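Speaker notes: Can the robot do the sweeping yet?
Hiwot Tsegaye, evening talk at the Plurnville library, January

(Water on the lectern. Clicker is the small one, the big one is for the blinds.)

Good evening, everyone, and thank you for coming in out of the heat. I'll say hello to the people at the back as well, because I know some of you came straight from work and sat wherever there was a chair. If you can't hear me, wave. I grew up in a loud house and I can go up a notch.

I work with a small outfit called Undonside. We spend our days trying to get machines to do the ordinary jobs, the ones most of us do half asleep before breakfast. My colleague Kedir Wako was going to do the second half tonight but he's come down with something, so you've got me for the lot, and I'll try to do his jokes justice. He has two.

I want to start with my mum. Every time I ring her she asks whether I've built the robot that does her floors. She has been asking for years, and she's very patient about it, and every time I say "nearly, Mum" and she says "nearly like the bus or nearly like the new hospital?" I've decided tonight's talk is my proper reply to her.

(Pause. Let them laugh if they're going to.)

So, can machines do household chores yet? The short answer is some of them, some of the time, slowly, and usually with one of us standing close by. I'd like to take the long way round to that, because the slow parts are the bits I find interesting.

Think about where machines already do well. A dishwasher is a marvellous thing. A washing machine is better still, and my grandmother would have kissed one. Both of them work by getting you to bring the job to the box. You carry the plates over, you stack them, you shut the door, and inside that box everything is where the machine expects it to be. Factories have done it this way for a long time. If you ever went on the tour at the old Abdella works you'll remember the arm that lifted the panels off the line, the same lift all day long, and how lovely it was to watch. Kedir did his apprenticeship there. He says the arm was never the hard part, it was keeping the rest of the building the same from one day to the next.

Homes won't hold still for you like that. People leave shoes in the hallway. The sun comes round and half the floor turns into a mirror. Somebody buys a new broom with a fatter handle, and everything you learned on the old one is suddenly a bit off.

Now, sweeping. I picked sweeping because everyone in this room can do it, and I'd bet not one of you could tell me how. (Ask for a volunteer to describe it with hands behind their back. Give it a minute, no more.)

You need two hands doing different jobs. One steers the broom and the other looks after the dustpan. The pan has to sit flat, or the crumbs go straight underneath and leave you with that annoying little line of dust that we've all chased backwards across a kitchen. You press harder on some floors and softer on others. And you do all of this while thinking about what's for dinner.

(Next two slides, one after the other. Leave each one up long enough for the back rows.)

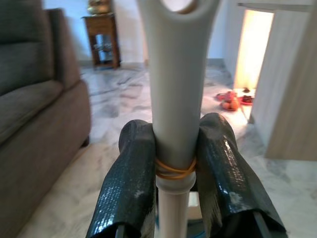
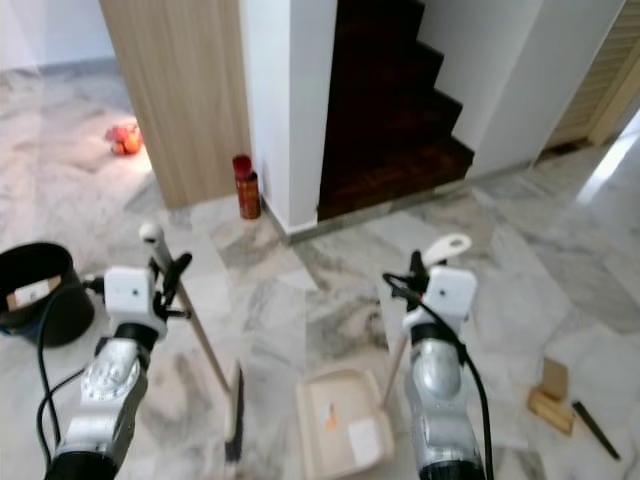

I'll tell you what we have most trouble with, and it's holding on. Your palm is a wonderful bit of gear. When a handle begins to roll in your hand you feel it before you know you've felt it, and your fingers close up a touch without being asked. A two-fingered grip doesn't get any of that for free. It squeezes from two sides, and a round handle would dearly love to turn between them. We've spent more afternoons on tape and rubber than I'd care to admit to the people who pay us. I've got strong opinions on tape now, and you're welcome to come and hear them at supper.

The second trouble is knowing when you're done. You and I glance down and think, that'll do. What does "that'll do" look like to a machine? Is a pale fleck on a marble floor a crumb, or is it the pattern in the stone? My own eyes get that wrong, if I'm fair, and I've bent down to pick up a vein in the marble more than once.

The third is the awkward little thing that isn't rubbish. If there's a scrap of paper on the floor I'll sweep it up. If it's got a phone number written on it, I won't. That decision takes me no effort at all and I still couldn't write down the rule for it.

(Sip of water. Slow down here, I always rush this part.)

People ask about numbers, so I'll give you a few from our notebook. We've logged 2,416 tries at sweeping jobs of one sort or another. A try might be a whole small patch of floor, or it might just be picking up the broom and putting it back where it came from. We did 500 of those with the same broom before we let ourselves change to another one, and on the first morning with the new broom we managed 9 good sweeps out of 44. Kedir wrote the figure on the whiteboard and drew a sad face beside it. It's a much happier board these days, but I kept a copy of that page, as I think it says more about where we're up to than any of our good days do.

What I take from it is that practice on one broom mostly teaches you that broom. A child who has learned to sweep with one will pick up any other and be fine, or at least be equally bad with both. We'd love to know how to get that from a machine, and there are plenty of clever people working on it, and I think it will come. I just wouldn't throw out your broom this year.

Shop floors next, as I promised the man from the hardware store I'd get to them. I think shops may have it a little easier than houses. The aisles are wide, the floor's the same from end to end, and somebody closes up at night so the machine can be as slow as it likes. A flat open floor with nothing on it is a job I'd happily hand over. Behind the counter, where you've got the boxes and the cords and the stool and somebody's lunch, I'd still send a person. When we visited the joinery in Dulluslow, the foreman watched us very politely for a while and then took the broom and did the whole bay before I'd finished my sentence. He was quite kind about it.

(If time is short, skip to supper. If not, carry on.)

There's one more thing I want to say about speed. People see a slow machine and assume it must be a poor one, and I understand that, but slow can be perfectly all right. My washing machine takes far longer than I would with a tub and a bar of soap, and I don't mind a bit, because I'm off doing something else. What would bother me is having to stand beside it the whole time. So when you read that a robot has tidied a kitchen, my suggestion is to ask how many people were in the room, and whether they could have gone out for a walk.

As for my mum, I told her last week that it's nearly like the bus, but a country bus. She said in that case she'd do the floors herself while she waited.

Questions now, and please be gentle on anything to do with stairs. Tea and the good biscuits are through the side door after that, and if somebody could help me stack the chairs I'd be very grateful.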